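Donden Household Help: Community Questions
Category: Home furnishing / Window coverings

Lining for curtains in a rented dining room

Asked by Rehema Odera, 7 November 2023

I would be grateful for guidance on the lining of curtains in a dining room that faces the street. The present curtains are unlined cotton and have faded along the leading edges. The tenancy agreement permits me to change the curtains but requires that the existing rod and brackets remain in place. The rod is held by two brackets only, and I am concerned about the additional weight. My budget is 500 for both windows, including any sewing. I should also like to know whether a lining may be added to the present curtains or whether new ones must be ordered.

2 answers

Answer from Notburga Lehner (member, Furnishings section)

A lining may be added to existing curtains, provided that the heading tape is sound. The usual method is a detachable lining, which has its own tape and shares the hooks of the curtain. It can be taken down and washed separately, and it may be removed at the end of the tenancy. The lining should finish 5 cm above the hem of the curtain so that it does not show from the room.

With regard to weight, please establish the load limit of the rod before purchasing anything. The limit is normally given on the packaging or in the maker's sheet, and the landlord may hold a copy. A standard cotton lining is light in comparison with blackout or thermal lining. For a street-facing room where fading is the main concern, standard lining is generally sufficient. Where the rod is found to sag in the middle, a center bracket is the correct remedy, but under the agreement you describe this would require written consent.

Fading that has already occurred cannot be reversed. Some members exchange the left and right curtains so that the faded edges hang at the outer sides. This is possible only if the side hems are the same width, and patterned fabric should be checked first.

Measure the finished width of each curtain at the heading and not at the hem. Linings are sold in fixed widths and may be gathered to fit.

Answer from Njoroge Kinyua (member)

I agree with the above. I ordered mine from Okton and they were 7 cm too long, so measure the drop twice. Wash the lining before you hem it. Mine shrank.

I do not know about the brackets.

Attachments (3)
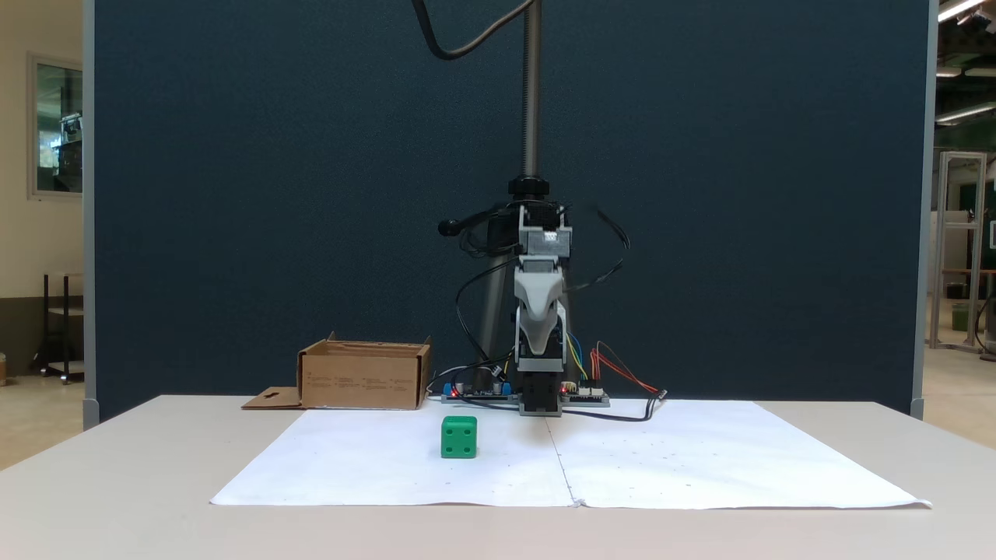
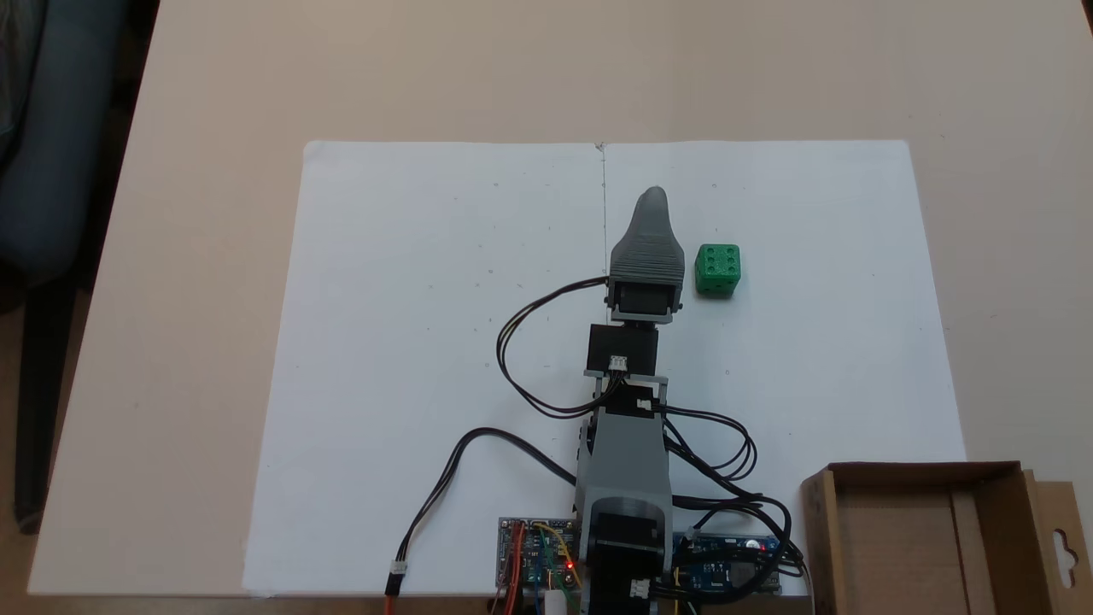
Table with paper laid out, as in the other two.

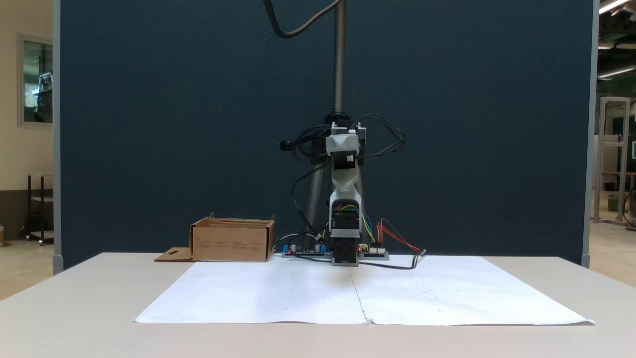
Further note from Notburga Lehner

On the matter of sewing, a detachable lining requires only a bottom hem, as the sides are commonly finished by the maker. If the work is to be given out, ask for a price per curtain and confirm whether pressing is included. The lining should be hung for several days before the hem is fixed, so that the fabric may drop to its full length. I would also advise retaining the original hooks in a labeled bag, together with any spare gliders, for return to the landlord.

Reply from Rehema Odera

Thank you both. I have written to the landlord regarding the load limit and will measure the headings in the meantime. The side hems are of equal width, so I shall exchange the curtains as suggested.

This question remains open for answers. Members are asked to keep replies to the subject of the question and to state measurements in one system only. Related questions: Choosing a heading tape; Removing creases from new lining; Net curtains and privacy at street level.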